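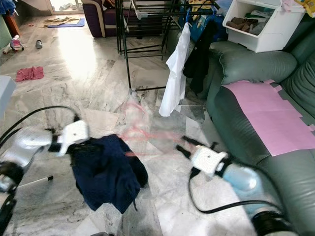

March 23, 2023: The Laundry, Continued

Woke up with the firm intention of finishing the laundry before noon. Went to bed, as you will gather, with no such thing accomplished, so let me at least get the excuses on paper while they're fresh.

The navy thing was on the marble again. I call it the navy thing because I have owned it long enough to have lost track of its proper title, and it spends so much time in a heap that its shape has become a matter of opinion. It has been folded more often than any other item in this apartment and it has the least to show for it. I'd fold it, go put the kettle on, need something from under it, and there it would be on the floor again with its arms or legs or whatever they are tucked underneath, like a cat that has heard the word "vet."

Folding on the floor is my own fault. Other people have a table for this. I have a table too, in the sense that there is a table somewhere under the Thepsuriya paperwork, 200 pages of it, which I promised to have read by July and which I've so far used to keep a draft off my ankles. The marble is cold and flat and it's big enough. My knees have filed a complaint.

The sofa would be the natural place, and I did consider the sofa. But the pink paper is on the sofa. I cut into it last night with great confidence, and the edges look like the coastline of a country nobody would want to invade. It's supposed to become a pattern for the cushion cover. It takes up nearly the whole seat and I can't move it, as I no longer remember which way is up and I have a feeling that the way it's lying is the way I meant. So the sofa, a dark green leather one I paid real money for, is now a very comfortable desk for one sheet of paper, and I eat standing.

Barry Garside phoned at ten to ask if I was busy. I said I was doing laundry. He said, "Still?" which I thought was cheap. Barry sends his shirts out to Pinstead, who bring them back on hangers with a little paper collar around each one, and he talks about it the way other people talk about having found religion. He offered me his discount code. I wrote it down on my hand to be polite and washed it off doing the dishes.

He then told me a long story about Sindness and the parking situation that I won't repeat, partly out of discretion and partly from having put the phone down on the armrest for most of it. When I picked it up again he was on to his sister. I said "well, that's families" and this seemed to cover it.

Rack report. White shirt on the rack, hanging long, and the black one next to it. The white one I ironed once, in a spirit of experiment, and have since let gravity handle. I'm fond of that rack. It's black metal, it stands up when you ask it to, and it doesn't have opinions about my system. I paid 54 dollars for it and it has outlasted two vacuum cleaners and one boyfriend.

The bin by the sofa arm is the one bright spot. Open at the front, so you can get at things without excavating, and everything in there is folded: browns, grays, whites. I hadn't set out to dress like a gravel driveway but the evidence is all there in a neat pile. I stood and admired it for longer than I'd like to admit. Then I pulled out a gray one to wear and the stack leaned, and I shoved it back with my forearm and walked off quickly.

Lunch was toast. After lunch I sat down for a minute with the Dranari catalog, purely to look at shelving, and found a closet system that costs 800 dollars and comes with separate compartments for belts. I own one belt. I spent a good half hour working out where the closet system would go, and had got as far as knocking on the bedroom wall to see if it was hollow when the downstairs neighbor knocked back.

So that was the afternoon.

Around five I went back to the navy thing in a fair-minded mood. I laid it out, smoothed it, brought one side over and then the other, and was feeling quite capable when the phone went again. Barry. Had I used the code yet?

I told him I was giving it some thought.

To do tomorrow: find out which way up the pink paper goes. Buy thread. Read at least the first section of the Thepsuriya thing, or move it to a different draft. The white shirt can stay where it is. I'm not going anywhere that needs a shirt until the weekend, and by then I may have learned to like the look of it on the rack.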